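Aide et entraide : Céramique et émaux
Question posée le 20 janvier 2026

Émail cendré qui se détache sur le bord des bols, que faire ?

Bonjour à tous,

Je pratique la céramique depuis le mois d'août et le français n'est pas ma langue maternelle, je vous prie donc d'excuser mes fautes. Je tourne des bols en grès avec la terre Velwood claire et je les émaille avec le blanc cendré de Kuusisto, référence 411. Sur les parois tout est beau. Mais sur le bord, l'émail se détache en petites écailles très coupantes après la cuisson. Cela concerne plus de la moitié de ma dernière fournée. J'ai mis 2 couches au pinceau, comme il est indiqué sur le pot. Le biscuit était bien dépoussiéré avec une éponge humide. Est-ce que le problème vient de la terre, de l'émail, ou de moi ? Et est-il possible de sauver les bols par une nouvelle cuisson ?

Je vous remercie par avance.

Réponse 1

Trop épais. Mets moins d'émail sur le bord et ça ira. Moi j'utilise celui de Cosberg et jamais de souci.

Réponse 2

Bonjour,

Je suis également étranger, nous allons nous comprendre. Ce que vous décrivez ressemble à l'écaillage, que l'on confond souvent avec le retrait. Dans le retrait, l'émail se rassemble en gouttes avant de fondre tout à fait et laisse la terre nue, avec des contours arrondis. Dans l'écaillage, l'émail est déjà bien fondu et il est poussé dehors pendant le refroidissement, parce que la terre se contracte davantage que lui. Il part alors sur les arêtes, c'est-à-dire les lèvres et les anses, et les morceaux sont coupants.

La première réponse n'est pas fausse, une couche épaisse aggrave le défaut, mais je ne crois pas que cela suffise dans votre cas. Je ferais ceci, dans cet ordre.

1. Arrondir les lèvres
Passez une peau de chamois sur le bord juste après le tournage. Une arête vive retient très mal l'émail.

2. Faire des essais avec deux terres
Préparez des tuiles en Velwood et des tuiles dans une autre terre à grès, même émail, même cuisson, un bord vif et un bord rond sur chacune. Notez le numéro de la recette au dos avec un oxyde. Mon carnet est arrivé à la tuile 2739, et je retrouve encore des choses utiles dans les premières pages.

3. Corriger l'émail par petites additions
Si seule la Velwood écaille, il faut augmenter la dilatation de l'émail. Commencez par 4 pour cent de feldspath sodique, pesés sur la matière sèche, et conservez un peu de chaque mélange, bien fermé et étiqueté.
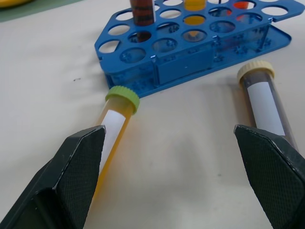 4. Ne pas recuire les bols écaillés
La tension reste dans la pièce. Même si le bord paraît réparé, un éclat peut partir plus tard dans la nourriture. Je les garde comme pots pour les pinceaux.

Réponse 3

D'accord avec la réponse 2 pour la recuisson. J'ajoute que chez Hurkon on trouve une terre moins riche en silice, je n'ai pas eu d'écailles avec elle, mais je cuis au gaz et je ne connais pas votre four. Quelle température avez-vous choisie ?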